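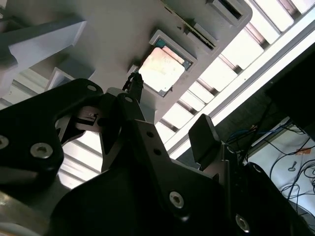 A processor in its pocket in a gray plastic tray.

Workshop tips: old computers, and the advice I no longer believe

Every list of tips for cleaning out a dusty desktop repeats the same dozen claims. I have kept a bench at the back of the Sultow tool library for long enough to doubt most of them.

Rice for damp parts. No. It gets starch dust in the connectors, and an open shelf in a dry room does the job as well. Leave the part there for a couple of days and leave it alone.

Special "electronics" cleaning wipes. Read the label. The ones I was sold in Warnance were alcohol and water at a price that made me laugh. A bottle of high-strength isopropyl and a lint-free cloth will see you through years of this.

The vacuum cleaner. People swear by it. I don't like the static or the way a nozzle swallows small screws. A soft paintbrush and short puffs of air, outdoors, with a finger holding the fan blades still.

Egg cartons for screws. This one I'll grant. Label the cups, though. I once had 18 screws left over from a case and no idea which were the short ones.

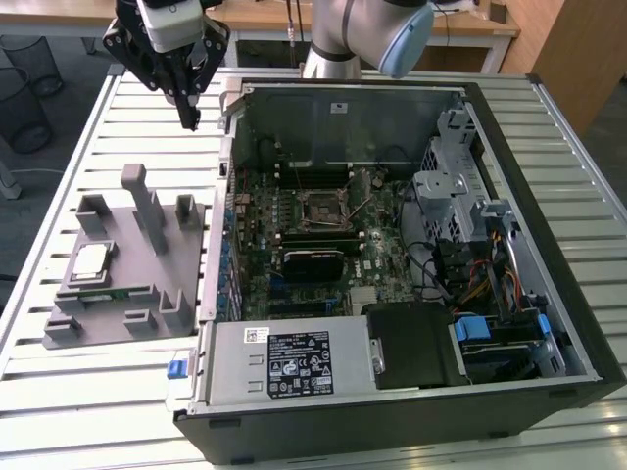
Page last changed: Sunday, October 6, 2019

Thermal paste is where the nonsense gets thick. Pea, cross, line, spread it with a card - I have tried them all on the same old machine and the differences were too small for me to care about. Use fresh paste, wipe off every trace of the old stuff, and don't pay extra for anything with "diamond" in the name.

Lay the tower on its side before you open the processor socket. Keep brushes, sleeves and cloths away from the pins. A bent pin can sometimes be coaxed back with a fine needle and a magnifier, but I wouldn't count on it.

Compressed air cans: hold them upright. Tip one over and it spits freezing liquid. The Brenulbridge hardware store has them in packs of nine, which is more than most households will use before the shed gets damp and the cans rust.

Pencil erasers on memory contacts. Half true. A clean white eraser, lightly, if the contacts are dull. Pink ones are too gritty. If the contacts are bright already, put the eraser back in the drawer.

Magnetic screwdrivers will wipe your drive, they say. I have used one for roughly 600 jobs and haven't lost a file to it. Dropped screws have cost me far more.

Next time: glue removers, and whether any of them work on price stickers.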